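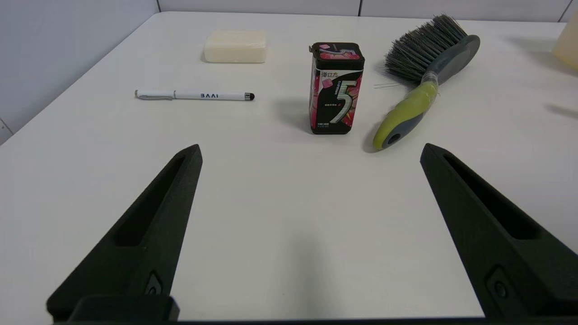 4. Teaching Vidow a new tabletop

Now the fun part! By this point Graven is running on your control computer, the arm homes cleanly, and the wrist camera is streaming (if any of those is still giving you trouble, go back to Section 3 first). In this section you'll set up Vidow, the perception module, so that it can find things on the table and hand sensible grasp targets to the planner.

Plan on one relaxed session for the whole section. Most of it is clicking and checking, and the first time an outline snaps onto an object you put down a minute ago is a real treat.

4.1 Before you start

You need a table with some clear space, a handful of everyday objects, and steady room light. Choose things that differ in shape and color. A bar of soap, a stylus pen, an upright gum container and a cleaning brush make a great starter set, and we'll use them below.

Caution: Keep hands out of the arm's reach whenever the status bar in Graven is green. Press Hold before you move anything on the table.

4.2 Mask the gripper

The fingertips are always in the wrist view, so Vidow has to learn to ignore them.

1. In Graven, open Perception > Vidow > Self Mask.
2. Move the arm to the Survey pose and wait for the status bar to turn gray.
3. Open the gripper fully and click Capture Open.
4. Close it halfway and click Capture Half.
5. Close it fully and click Capture Closed.
6. Check the overlay. Both fingers and the dark base between them should be covered in blue, right out to the tips.

Note: Narrow fingertips are the part most often missed. If a tip pokes out of the blue, raise Mask Margin one step at a time. Don't go overboard — a fat mask also hides the thing you're trying to pick up.

4.3 Set the table plane

1. Clear the table and click Fit Plane. Vidow takes 21 depth samples and shows a grid.
2. Drag the grid's far edge until it stops where the table meets the wall. Pale table against pale wall is hard for the edge finder, so do this by eye.
3. Click Lock Plane.

If you change the height of the table or the arm mount later, you'll have to repeat these steps. Moving objects around is fine.

4.4 Add your objects

1. Press Hold, put the objects down with some space between them, and step back.
2. Press Resume, then click Scan. Each object gets an outline and a number.
3. Click an outline, type a name, and press Enter.
4. Repeat until everything has a name, then click Save Set.

A few words about our starter set:

Soap. Cream-white soap on a white table is the toughest one here, and we love it for that reason. Turn on Low Contrast for this object. Vidow will then lean on depth and pay less attention to color.

Stylus pen. Thin, and close to the table surface. Set Minimum Height to Low, or the plane filter will throw it away along with the table.

Gum container. Easy to find, with its black and pink sides and the big silver "5" on the front. It stands upright, so tick Tall Object to make the planner leave extra room above it.

Cleaning brush. Outlines wander around bristles, especially when a few strands stick out to the side. Draw a Grasp Zone over the green handle and let the bristle end be as messy as it likes.

4.5 Shadows

Soft shadows beside objects can show up as flat gray "ghost" outlines. Delete one by clicking it and choosing Not an Object. Vidow keeps up to 100 of these corrections per table and applies them on every later scan.

Note: The gripper can throw a shadow too, right in the middle of the view. Leave Ignore Moving Shadows on unless Tellcombe support asks you to turn it off.

4.6 Try a plan

1. Select the gum container in the object list.
2. Click Preview. The planner, Turcotte, draws up to 16 candidate grasps and colors the best one green.
3. Step through the path with the arrow keys. Look for finger paths that pass too close to a neighbor.
4. When you're happy, set Speed to Slow and click Run.

Caution: Preview only knows about objects Vidow has seen. Anything partly outside the view may be missing or outlined too small. Pull it fully into view and scan again before you run.

If Turcotte reports "No path," try the following:
- Turn on Allow Wrist Flip.
- Raise Planning Time to 3000 ms.
- Press Hold and give the object more room on the side where the fingers come down.

4.7 Save and back up

Click File > Export Table. The export holds your mask, plane, object set and shadow corrections in one file, and you can load it on any other Graven station with the same gripper and camera mount. Run the mask check in 4.2 again after loading.

Continue with Section 5, Placing and Stacking.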